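Chapter 9: Shelves and Brackets

A shelf is a lever, and what a lovely thing that is to find in your own kitchen!
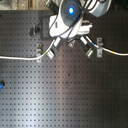
R. Custell

Load the front edge and the top screw of each bracket tries to pull out of the wall, while the foot of the bracket pushes in. Once you see this, every shelf in the house becomes interesting. We begin with the Puvorley bracket, a plain steel angle with 3 screw holes.

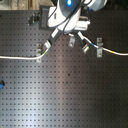 9.1 Spacing the brackets

Take a board 800 mm long. Where should its two brackets go?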